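3.2 Ce qui reste sur la table

Parmi les salles partagées que nous avons suivies sur le site de Wurkgate, la salle de réunion est celle qui nous a le plus retenus, et l'on nous pardonnera de nous y attarder un peu. Une table longue, blanche, arrondie au bout, des fauteuils de bureau à dossier en résille : le mobilier invite à s'asseoir ensemble, et le plateau finit par servir à tout le monde. Sur les 252 relevés du corpus, 40 proviennent de cette seule pièce. Nous appelons « dépôt » tout objet posé là sans rapport évident avec une réunion en cours.
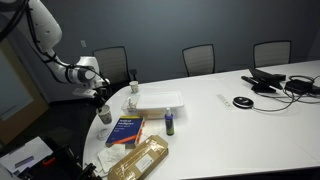
Figure 4. Table de réunion, site de Wurkgate : gobelets en papier, livre intitulé « Artificial Intelligence », flacon pulvérisateur bleu.

Nos répondants parlent volontiers de ces dépôts, souvent avec tendresse. Le gobelet est presque toujours jugé « à jeter », même par ceux qui ne l'ont pas posé - le livre, lui, ne se déplace qu'avec précaution, comme si son propriétaire allait revenir d'une minute à l'autre. Le carton d'emballage occupe une place intermédiaire : on le pousse, on le contourne, on hésite longuement à le plier. Quant au produit de nettoyage, il jouit d'un statut à part, puisqu'il passe pour être à sa place partout où l'on pourrait en avoir besoin. Nous avions rencontré la même indulgence à Gadholm, dans une salle pourtant bien plus petite.

La nourriture complique ce classement. Une boîte transparente au couvercle relevé se lit comme une offre, et plusieurs personnes nous ont dit n'oser la refermer de peur de paraître avares. Le mouchoir ou le chiffon froissé, en revanche, n'appartient plus à qui que ce soit dès qu'on l'a lâché.
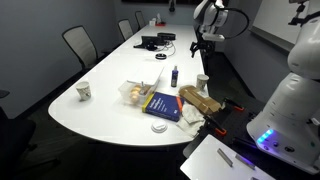
3.3 Limites

La grille de Villanueva, reprise ici telle quelle, convient mal aux objets à demi rangés, et nous comptons la revoir avant la campagne de juin à Kirkier.

Commentaires (2)

lectrice_du_soir : Merci pour ce beau passage sur le carton qu'on n'ose pas plier ! Chez nous il a tenu tout un hiver.

bureau12 : La grille complète est-elle disponible quelque part ?

Contact | © Mai 2019 | Haut de page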